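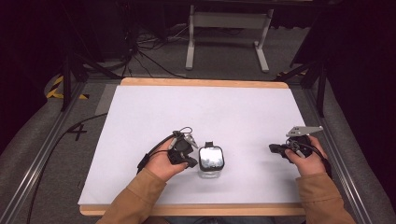
Vakbyの卓上ホワイトボード、3か月使ってみました

机に平らに置いて使うタイプのホワイトボード、前からちょっと気になってたんです。壁掛けは賃貸だから穴を開けたくないし、立てかけるタイプは前に倒してコーヒーを全部持っていかれたことがあって……。で、8月にSakamotoの文具売り場をうろうろしていたら、Vakbyのがぽつんと残っていて、お値段3,000円。安くはないけど、メモ帳を年に何冊も使い切る人間なので、まあいいかと買って帰りました。

まず良かったところから。書き心地がかなり好きです! 安いボードにありがちな、キュッキュッと引っかかる感じがあまりなくて、細めのペンでもするする書けます。私は仕事の段取りを朝いちばんに書き出して、終わったものから消していく派なんですが、紙のリストに線を引いていくよりずっと気分がいい。夜になって真っ白に戻っていると、それだけでビールがおいしいです(戻ってない日のほうが多いですけど)。

平置きは腕を机に乗せたまま書けるのもラクでした。電話しながら片手でさっとメモできるし、図や矢印をぐちゃぐちゃ描いても誰にも怒られない。献立を決めるときも、冷蔵庫の中身を端っこにばーっと書いて、線でつないで「これとこれで炒め物だな」とやってます。家計簿アプリに入れる前のレシートの合計も、とりあえずここ。

重さは台所のはかりに無理やり載せて318グラム。片手で持って居間に移動できるので、週末の買い物リストを家族に回すのにも使えます。厚みがないから本棚のすき間にすっと入るのもありがたいところ。

気になったのは消し跡です。黒はきれいに落ちるのに、赤を一晩置くとうっすらピンクが残ります。付属のイレーザーだと広がるだけで、水を含ませたティッシュで拭いてから乾拭きしてやっと消えました。マーカーとの相性もあるみたいで、Travcombeの赤に替えたらだいぶマシに。最初からそっちを付けてほしかったなあ。あと、付属のペンはキャップが固いです。爪が欠けました。

それから、平らに置くということは、手をつくということです。左利きの私は横書きだと書いたそばから手の横でこすってしまって、小指の下がいつも真っ黒。最近は右の列から順に埋めるようにして、なんとかしのいでいます。右利きの人でも縦書きだと同じ目にあうと思うので、そこは覚悟しておいてください。白いシャツの日は袖もまくったほうがいいです。

裏のすべり止めは、普通に書くぶんには十分でした。ただ、力を入れてごしごし消すと少しずつ奥へ逃げていきます。空いている手で押さえれば済む話なんですけど、電話中だとそれができなくて、じわじわ遠ざかるボードを肘で追いかけることになります。

比べるなら、前に使っていたStevivariの立てかけ式かな。あちらは63ミリの足が付いていて、机の向こう側の人にも見せられるのが便利でした。会議っぽいことをするならStevivari、ひとりで手元を整理するならVakby、という感じで使い分けるのがよさそうです。値段はStevivariのほうが少し高かったはず。

うちでは結局、毎日出しっぱなしになっています。星は5つ中の4つ。赤ペンの件がなければ満点でした。替えのイレーザーを今度Sakamotoに行ったときに探してくるので、よく消えるのが見つかったらまた追記しますね。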